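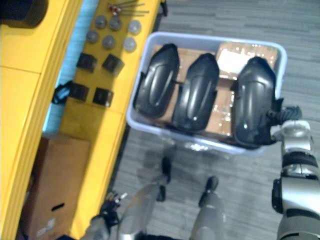 Put the taped boxes in first and lay the shells on top, one reader wrote to us in March, and could you please say so somewhere on the Piltura parts page? Good call! It's the first thing we do now too, so the answers have been brought up to date (16 September 2023).

How should I lay out the small parts before packing?

Rows, rows, rows! We're big fans of giving every kind of part its own patch of table.
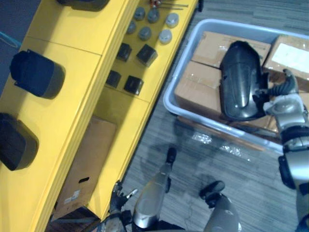 Sorting is the part of the job we love most, and it goes so much faster when you can check a whole set at a glance. Keep like with like and leave a finger's width between pieces. The round caps on the yellow surface are in two loose rows with the black cubes paired up below them, and that's plenty tidy (no ruler needed!).

Can the covers touch each other in the bin?

Side by side is fine if they aren't pressed together. Glossy plastic shows every little rub, so we lift each one in and never slide it.
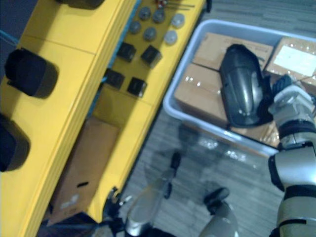
What should I do with leftover caps?

Bag them and write the part name on the bag. A Narik order can run to 640 caps, and the spares do come in handy later.

Do I have to use a plastic bin?

A sturdy carton works too, but we really do like a bin with a good wide rim. It's easy to grab, it holds its shape, and it doesn't mind being moved all day.
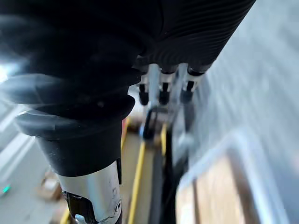

It also wipes clean in seconds, which is lovely when the next set is waiting. Just keep the load under 25 pounds and put anything with a shipping label on it label side up.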